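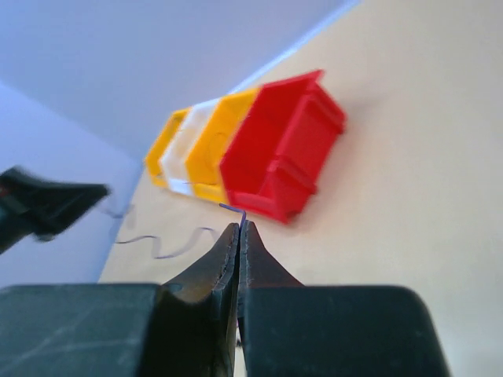
Elżbieta Ostrowski wrote back that doorstep work never wins a ward, and that Stelberg would have gone our way regardless. Read that out, then give the numbers.

Stelberg: 1102 votes to 571. Turnout up on last time. Pause here.

We knocked on 3000 doors, most of them after 5 pm — people are home then. Vondeck started in October and had fewer leaflets.

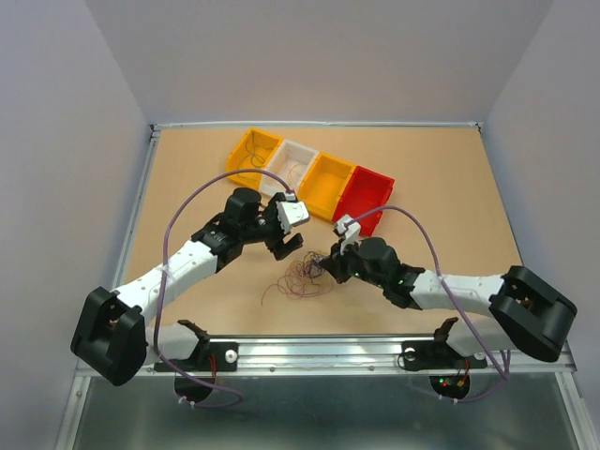
Strickland is the harder ward. Mirko Barbieri lost it by 100 votes and wants to stand again. Ask who can canvass there. Then questions.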